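December, late, kettle on for the second time

I promised myself I would write these up on the night instead of three days afterward, when all I can remember is whether I was in a good mood. So here I am at the kitchen table with my socks drying on the radiator, and I am in a fairly good mood, thank you.

Most of the morning went to the planner. I have been putting off the change to how Plisura hands a finished path over to the controller, mostly out of fondness for the old way, which I wrote myself back when there was one arm and life was simple. The old way sends the entire path in one go and then goes quiet until it is done. With two arms that is hopeless. If the left one is a little slow getting to the corner of the board, the right one has no idea, and carries on as though everything were lovely. So now the path goes over in short pieces, and each arm has to report in before either gets its next piece. I had it running in the simulator before lunch and only broke it twice (once by mixing up left and right, which at my age is embarrassing).

Then the real thing. I like to begin with both grippers up and clear of the board and let the controller hold them there for a bit while I watch the joint errors on the screen. It's my favorite part of the day, if I'm truthful with my diary. Nothing is asked of anyone.

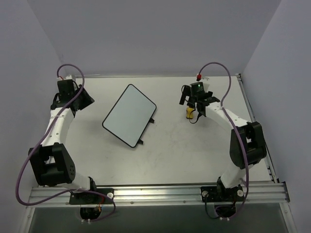

The hold was noisier than I wanted. I had the stiffness on the wrist joints at 400, left over from last month when Wendelin was chasing that droop, and at 400 there is a faint buzz you can feel if you put your hand on the bench. I took it down to 300 and the buzz went away, and the droop did not come back, so either the gravity numbers are better than they were or we were fixing the wrong thing all along. Wendelin says the gravity numbers. He would, they're his. I wrote both possibilities in the log and let him have the last word, as he'd brought the good rolls from Halonen.

The other job for the day was finding the board. We never lay it down in the same spot, that being the entire point, and the perception side has to tell the planner where the edges are and how far it is turned. It does well with the border and the rounded corners. What it doesn't care for is those two little black tabs on the side, which it will now and then decide are part of the outline, and then the angle it gives me is off by 9 degrees and the whole plan leans like a fence post. Vilja's fix was to fit the long sides first and throw away anything that sticks out, and only then go looking for the corners. I had wanted to do something cleverer with a learned mask. I spent an hour explaining to her why mine was cleverer, and hers was in and running by the time I finished. It is quicker too. The old fit took 40 milliseconds and hers is done before I can find it in the timing plot.

I should say something nice about Vilja Mustonen in here more often. She has a way of asking "and what does it do then?" in such a mild voice that you have answered three times before you notice your idea has fallen over.

After the rolls we went on to the wiping. I love the wiping and I dread it. Moving through the air is only geometry, but the moment there is an eraser against a surface, you have to decide how hard to press, and the arm has to feel its way. The rule in the new version is that the height of the gripper gets to float, and the controller looks after the push and leaves the planner to worry about the stroke. Meanwhile the other gripper has the dull job of minding the edge. I spent a good long while on the moment of handing over, when the right arm stops following positions and begins following force, for if you switch all at once there's a little kick, and if you blend too slowly the first part of the stroke is done with no pressure to speak of. Sums were my idea, by the way. Wendelin wanted to draw fish.

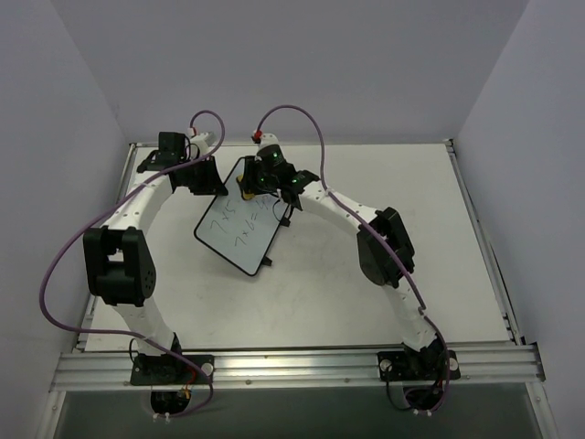
For the blend I settled on something in the middle and wrote the value on a sticky note, and then, having learned from the last sticky note, I put it in the config file as well. I also made the controller save the force trace for each stroke next to the planned path, with the same clock on both. I can't believe how long we went without that. All autumn I was lining the two up by eye, sliding one plot over the other on my screen like tracing paper, and telling everyone it was fine.

One thing still bothers me, and I'd like to get it down before I forget. When both arms are near the same corner, the collision check gets very cautious and asks for a detour, a great swooping affair up and around, when a small sidestep would do. I think it's treating the cables as part of the forearm with a lot of padding on top, a thing I believe I asked for back in Jevside after the snagging business. I don't want to take the padding out. I'd like it to be fatter near the elbow, where the cable swings wide, and thinner by the wrist. Ask Vilja in the morning, and let her ask me what it does then.

Flududska want their status note by noon tomorrow, and I have written the first sentence of it, which is "Progress has been good." The second sentence can wait for daylight. Wendelin Wieser has promised to do the part about calibration if I'll do the part about everything else, and I said yes without thinking, as usual.

Socks nearly dry. Must remember to merge the branch before I touch anything, and to bring the long screwdriver back from home, and to ring my sister about the

No, it's far too late to ring her. Tomorrow.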